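Mamo: a household word list for kitchen things

Version 14. Plain text, tab-separated, no install step.
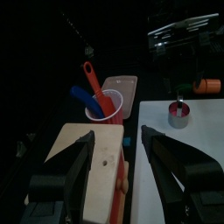

Mamo is a list of what people in one town call the objects in their kitchens. It began in 2007 as a spreadsheet meant to settle an argument over whether a colander and a strainer are the same thing, and the argument is still open. Each row is one answer from one household: the word, the thing it was used for, and whatever grumbling came with it. Take a pale wooden cutting board with rounded corners and a small round hole in it. In Asville that is a board, a chopper, a bread board (no bread required) or, in one household that will not budge, "the plank." The hole has its own entry.

What's in the download

words.tsv is the main file. One answer per line, with the spelling left exactly as it was given to us.
things.tsv lists the objects, each with a short definition that at least one person has complained about.
streets.tsv gives the part of town, never the address.
grumbles.txt holds the comments. Most people open this one first and then forget about the others.

Columns in words.tsv

id: a number. Gaps are rows withdrawn by the people who gave them, usually after talking to a spouse.
thing: matches things.tsv.
word: what they said.
age_band: in steps of 10 years. Blank means they declined, sometimes with force.
learned_from: mother, father, shop, television, other. "Other" is mostly grandmothers, which was our mistake when we drew up the form.

How the answers were gathered

Paper forms left on the counter at Andetti, the hardware store, and later a web form on the Pivero site. The paper answers are longer and ruder. Forms with no legible word in them were dropped. Forms where the word was legible but unprintable were kept and flagged with an x.

Known problems

Spatula covers at least two objects that have nothing in common except a handle. We split them in version 10 and merged them again after the mail we got.
The 17 rows marked "thingy" are genuine answers. Please stop reporting them.
People from the north side are overrepresented, as they will tell you themselves.

License

Use it for whatever you like, and keep the credit line. Corrections go through the web form, one word at a time. The next version is planned for December.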